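Stuvcombe Robotics Club: Drawer Task Data Card

Maintained by Gilles Marchal and Gaspard Aubert for the Bailly student project. Release of March. The set holds 1,454 episodes, of which 719 are reserved for evaluation.
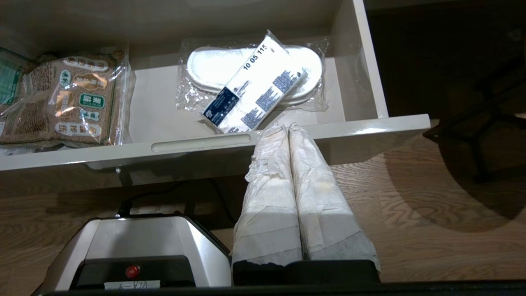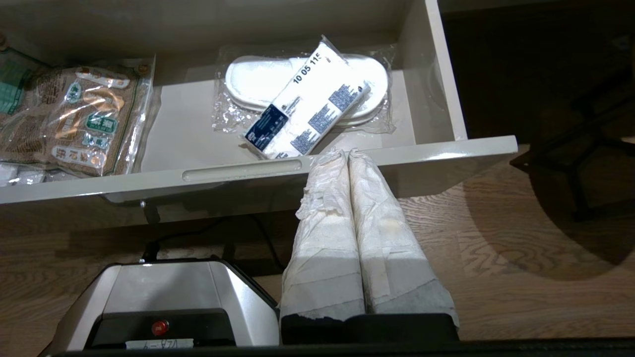
Episodes are stored by task, with one folder per student team. Packaged items, such as the slippers in clear plastic, are labeled by type only. Teams must report results on all 8 tasks. Corrections should be sent to the club office.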